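Sirkden Everyday Merino Socks

Sold singly or as a bundle of three pairs

I've been selling socks through Ekport for a good while now and these are the ones I keep going back to myself. I'm Meenakshi Kaimal, I run the shop with a bit of help from my sister at busy times, and if you ring up to ask a question about heels it will almost certainly be me who answers!

The Everyday is a mid-calf sock, knitted for us by Partington on some lovely old machines that make a fearful racket. It's mostly merino with some nylon in the heel and toe (that's where socks go, as anybody with a darning mushroom will know) and a tiny bit of elastane in the cuff. The cuff is the part I fussed over. I can't bear a sock that leaves a ring round your leg by teatime, so we went through 4 versions before I was happy, and the one we settled on has a deep, soft rib that stays up without gripping.

Sizing

Small fits UK 3 to 5, medium 6 to 8 and large 9 to 11. If you're between sizes, go down. Merino gives a little in wear and a baggy heel will rub sooner than a snug one. People with wide feet generally get on well with these, but if you have a very high instep I'd have a look at the Praletti walking sock instead, as it has more stretch over the top of the foot.

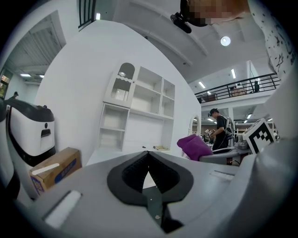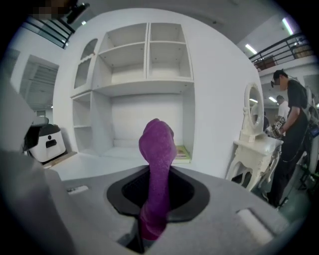
Colours

We do moss, oatmeal, navy, rust and a dark grey that I'd call charcoal if everyone else didn't already. The dye lots change from batch to batch, so if you want several pairs to match exactly, do order them together and put a note in the comments box. I can't promise that a navy bought in May will be the twin of a navy bought at Christmas. I pair them all by hand under the kitchen light and even I get caught out between the navy and the grey.

Washing

Turn them inside out and wash at 30 with your normal clothes. Please go easy on the fabric softener - it coats the wool and they stop feeling springy. Dry them flat or over an airer, toes down, and keep them out of the tumble dryer. I did put a pair through mine by mistake and they would now fit a smallish teddy. They will bobble a bit under the heel in the first few weeks, which is just the shorter fibres working their way out, and you can pick the bobbles off or leave them be.

Will they last?

I've got pairs that have done three winters, with a darn here and there. If yours go through at the heel or toe within six months of ordinary wear, send me a photo and your order number and I'll post you another pair. I don't need the old ones back (thank you, though, to the gentleman who sent his unwashed).

Ordering and delivery

The whole lot goes out second class in a paper envelope that fits through a normal letterbox. Gift wrapping is brown paper and string, and I'll write a card if you tell me what to put. Exchanges are fine as long as the band is still on the socks.

We had 625 pairs in the last delivery and the rust has nearly gone in medium. More are on order with Partington, so if your size shows as sold out, leave your email and I'll drop you a line when they land.

Page updated 28 Oct 2018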